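The Stara visitor pass for small towns - what it is and what we charge 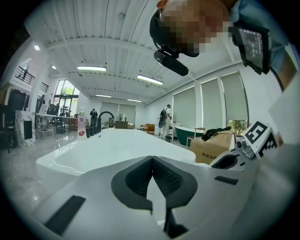
What does a town get when it signs up for the Stara pass?
A ready-made visitor card that covers local attractions, buses and a handful of cafes, plus the back-office bit that works out who gets paid what at the end of the month.

I've been putting city cards together for a good while now, and I kept hearing the same grumble from tourist offices in smaller places. They all wanted a card like the big cities have, and they'd all been quoted a price that would swallow a year's budget. So Stara is my go at one that a town with a harbour, a museum and a decent bakery can afford to run.

The pass comes in two forms. There's a plastic card you can sell over the counter, and a phone version with a code on the screen. Visitors can pick one, two or four days. The clock starts the first time they use it and not when they buy it, so people can order from home in May and turn up in the summer without fretting.

Each attraction gets a login for Brenex, our scanning page. It runs in the browser on any phone or tablet, so there's nothing to install and no special reader to buy (I fought hard for that one - small museums have enough boxes under the desk already). If the signal drops, scans are saved and sent on later. Staff training takes one short call, and I usually do it myself because I like being nosy about other people's museums!

Prices, then. Set-up is £2467, which includes the card design, your own booking page and the first 1337 plastic cards. After that it's £49 a month for up to 13 attractions. Go over that and we'll have a chat, but I've never yet sent anybody a scary bill. We don't take a cut of card sales, so what you charge visitors is up to you.

You also get a monthly report showing which places people went to, in what order and on which day of their stay. This is my favourite part. Our first customer, Lorente, found that loads of visitors did the castle first thing and then left town before lunch. They put a free coffee on the pass, valid from noon, and moved the guided walk to the afternoon. I can't promise you the same thing, but you can't fix a gap you don't know is there.

If you already use Rinotix for ticketing, the two talk to each other and sales show up in both. For other ticket systems you can upload a spreadsheet once a day. It's a bit clunky, I admit, and we're working on it.

What it won't do: hotel bookings, airport transfers or anything with timed entry slots. Lots of people ask about timed slots. Maybe next year.

Delivery is four weeks from the day you approve the card design. Reprints take eight working days, so order before you're down to the last box - you'd be amazed how fast a sunny bank holiday eats through them.

Prices checked 2023-08-13.

Filed under: City Cards & Passes, Destination Tools, Small Towns

Comments

Lucienne Jacquet
Can the booking page be in two languages? Half our visitors come over on the ferry and I'd want French as well as English.

harbourdesk
We've had the plastic ones on the counter all season and older visitors much prefer them to the phone. The print does rub a bit if it's kept in with keys.

Lucienne Jacquet
Thanks, good to know about the keys. Do you sell a wallet or sleeve to go with it?

T. from the tourist office
Waiting for timed slots before we jump. Our cave tours only take small groups so we can't do without.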